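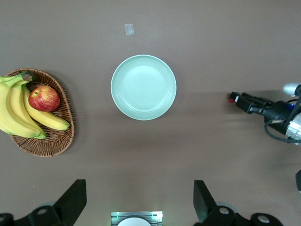 Jinfeng Fang asked in the March meeting whether the people on the fruit line would still have their full hours once the arms were doing the plating. The question came up again twice in the comment sheets, and we have put our answer first in this report for that reason. Hours on the line have not been cut. What people do during those hours has changed, and the change has not suited everyone.

Wullcombe Kitchen Services
Home | Projects | Reports | Staff notices | Contact

Progress report to the Naltura Workplace Fund
Fruit and snack plating, second period
Posted in April by the project office

Work done in this period

The two-arm station is now part of the morning shift at the Wullcombe kitchen. It takes whole fruit, mainly bananas and apples, from a basket and puts it on plates for the ward and day-center trays. Nulloron supplied the control software and trains it from sessions led by our own staff. The Lại bench, named after the supplier of the table and mounts, was moved closer to the tray racks after the first two weeks. People had been carrying full plates across the aisle, and the floor lead wanted that stopped.

We planned for 1000 practice runs by the end of the period and recorded 2170. Most of the extra runs came from the quiet hour after 2 p.m., when the line is clear and one operator can work at the bench without being called away.

Single apples are handled well. Bananas in a bunch are still the main problem. The station cannot separate them, so a person does that beforehand and lays them in the basket. This takes time we had not put in the original plan, and it should be counted against any saving. Bruised fruit is also still sorted by hand.

What has changed for staff

Before the project, plating was a standing job done by whoever was last on the rota. It is repetitive and hard on the wrists. Staff now rotate through three jobs: preparing fruit, running the station, and checking finished trays. Nobody spends more than two hours on one of them.

There are 43 people on the kitchen rota. All have had the basic safety session, and 12 can start, stop and reset the station without help. We want that number higher. At present the early shift sometimes has only one trained operator, and when that person is on break the station stands idle and plating goes back to hand work.

Several people said they talk less than they used to, as the old plating table had four of them side by side. Others said they prefer the checking job and would like more of it. The rota now lets people swap with each other directly, as long as the shift lead is told before 6 a.m.

Pay grades have not been settled. Operators are doing work that is not in their job description, and the staff side has asked for it to be recognized. Management has agreed to a review, but the terms have not been written down yet.

Output

The station is trusted with 600 plates a week. Hand plating covers the rest. We do not intend to raise the figure until preparation time has been measured properly on both shifts.

Next period

Train more early-shift operators. Time the banana preparation. Nulloron will deliver an update for fruit lying on top of other fruit, which we will try in the afternoon hour before it goes on the morning line. The pay review should report before the next payment from the fund is requested.

Contact the project office | Copyright Wullcombe Kitchen Services | Back to top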